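PSY 141 Attention and Memory
Drinham College
Unit 8 handout: Keeping track of things you can't see
Posted 5/11/26

Read this along with chapters on attention and short-term memory in the Pendetti reader. The lecture follows the same order as the handout, except that the section on infants may move to the end if time is short. Terms in the list on the last page can come up in the written assignment.

1. What the unit covers

In the last unit we dealt with how people find a target in a crowded display. The target was always in view, and the only problem was getting to it. This unit deals with a different problem. An object is seen, then it goes behind or under something, and the person has to keep its place in mind until it comes back or until an action is called for.

People do this all day. You put your keys under a newspaper and reach for them later. You are driving and a cyclist passes behind a parked van. A server turns away from a table and still knows which guest ordered the soup. In each case the eyes no longer supply the information, so something else has to.

Three processes are involved, and it helps to keep them separate:

Object permanence: treating a thing as still existing when it is out of sight.
Tracking: updating the place of a thing as it, or whatever hides it, moves.
Binding: holding together what a thing is and where it is.

A person can do well on one and fail on another. Someone may know perfectly well that there are four items in a drawer and be unable to say which is on the left.

2. Hiding tasks

The simplest laboratory task uses containers that all look the same. An item goes under one of them, there is a delay, and the person points. With no delay adults are almost always right. Mistakes start to appear when the delay is filled with another job, such as counting backward, or when the containers are moved.

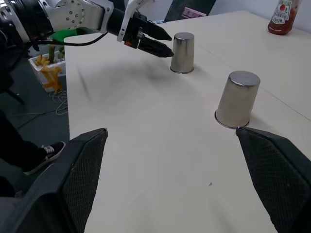
Fig. 1. Steel cups turned upside down.

Containers that look the same matter a great deal here. If one has a dent or a sticker, the person can store "under the dented one" and ignore position entirely. That turns a tracking task into a recognition task, and recognition is much easier. When you read a study of this kind, look in the methods section for how the containers were matched. Some older reports don't say, and their accuracy figures are hard to compare with later ones.

The same goes for sound and for the hands of the person doing the hiding. A person who can hear an item slide has a cue that doesn't depend on memory. A person who hides the item may also look at the right place without meaning to, and both children and dogs are good at following a look. A careful procedure has the experimenter look at a fixed point on the wall while the subject chooses.

3. Limits on tracking

In a typical multiple object tracking task, a set of identical dots appears on a screen. A few of them flash to mark them as targets. Then all the dots look alike again and move around for several seconds. At the end the person picks out the targets.

Most adults can follow about four targets when the dots move slowly. The limit is not fixed. It goes down as speed goes up, and it goes down when dots pass close to one another. With fast movement many people can follow only one. With very slow movement some can follow more than four.

There are two main accounts.

The first says that the visual system has a small number of pointers. Each one sticks to an object and moves with it. When the pointers run out, nothing more can be tracked. On this account speed should matter little until it is very high.

The second says that attention is a supply that can be divided in different ways. Two easy targets take little of it and one hard target may take nearly all. This account handles the effect of speed and crowding better, but it is harder to test, as almost any result can be fitted by saying that a condition took more of the supply.

We won't settle this in the unit. For the assignment you should be able to state both accounts and name one finding that each explains well.

A point students often miss: people in these tasks know where the targets are much better than they know which target is which. If each dot starts with a number and the numbers vanish, people can often point to all the targets at the end and still give the wrong number for several of them. Position and identity come apart. This is the binding problem from section 1.

4. When two things cross

The hardest moments in tracking come when a target passes near something that looks like it. If you lose the target at that point, you usually don't notice the loss. You pick up the wrong object and follow it with full confidence to the end. In the lecture we'll call this a swap error.

Swap errors have a clear pattern. They rise sharply when two objects move in the same direction at close range. They are fewer when the objects differ in color, even if people are told that color doesn't matter. They rise again when the person blinks or looks elsewhere. It takes around 200 milliseconds to start an eye movement toward something new, and an object can travel a fair distance in that time.

Confidence is a poor guide. In classroom versions of the task, students who made a swap error gave confidence ratings close to those of students who were right. Please bring this up in section if you had a different result in your own group.
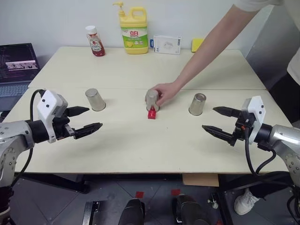

Does it help to follow one object and ignore the rest?
It helps when only one object matters. Accuracy for the followed object goes up, and accuracy for everything else drops to near guessing.

The same trade-off appears in practical work. A lifeguard who watches one weak swimmer closely will do a good job with that swimmer and a worse job with the rest of the pool. Training programs for lifeguards, pilots and control room staff often teach a scanning pattern for this reason. The pattern spreads attention over the whole area at the cost of some detail at each point.

5. Guessing rates

When you read an accuracy score, compare it with what guessing would give. With 3 places to choose from and one hidden item, a person who knows nothing is right one time in three over many trials. A group that scores a third correct has shown no memory at all, and a group that scores half correct has shown some.

The usual mistake is to compare every score with one half. That is right only when there are two places. A second mistake is to treat a single correct choice as proof of memory. One trial tells you very little about one person. This is why infant studies, in which a baby may give only a few usable trials, need many babies.

Also check whether choices are independent. If the item is always hidden in the same place, a person can do well out of habit. Good designs vary the place in an order that has no pattern the subject could pick up. 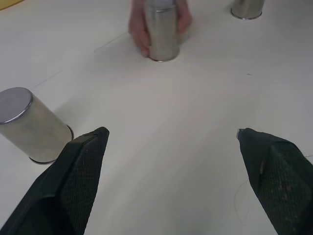 6. Infants and the search error

Babies under about eight months often stop reaching for a toy once a cloth covers it. An early view took this as proof that the toy no longer existed for the baby. Later studies measured looking time instead of reaching and found signs that much younger babies expect hidden things to stay put. The two kinds of study disagree, and part of the reason is that reaching asks for more. The baby has to remember, plan and move.

Slightly older babies make a well-known error. A toy is hidden at place A several times and the baby finds it each time. Then, in full view of the baby, it is hidden at place B. Many babies reach to A. The error is more common with a longer delay between hiding and reaching. Some babies look at B while reaching to A, so a memory failure alone can't explain it. Habit in the arm seems to play a part.

7. Terms to know

Binding
Guessing rate
Multiple object tracking
Object permanence
Search error (A, then B)
Swap error

8. Assignment

Write two pages on one everyday situation in which a person has to keep track of something out of sight. Say which of the processes in section 1 it calls on and where you would expect mistakes. Use at least one study from the Pendetti reader. Papers go in the box outside the Boateng Hall office before the last lecture in November. Late papers lose one grade step per day.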